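Gripper procurement planning

Gripper procurement planning is the part of an automation budget that covers hand-held and arm-mounted gripping tools, their wearing parts and the time of the people who use them. It is usually settled before any robot arm is ordered, as the choice of jaw affects the mounting, the cabling and the stock of spares.

In the Wosau scheme, drawn up by Saimi Hämäläinen, tools are bought in lots of 10 and finger pads in lots of 200. Pads are entered as consumables, while brackets and pivot pins are treated as part of the tool.

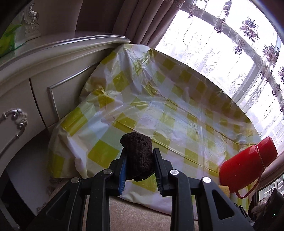
Soft household goods such as towels are budgeted separately from rigid items — a practice adopted at Noltwood in August and later taken up by Athumani. Each site receives an allowance for replacing cloth articles and a reserve of 48 working hours for trials in furnished rooms.

Behrouz Esfahani has criticised the scheme for setting the reserve too low for smaller sites. A revised schedule, dated 7 Jan 2026, extends the trial period at Julum by seven days and leaves the lot sizes unchanged.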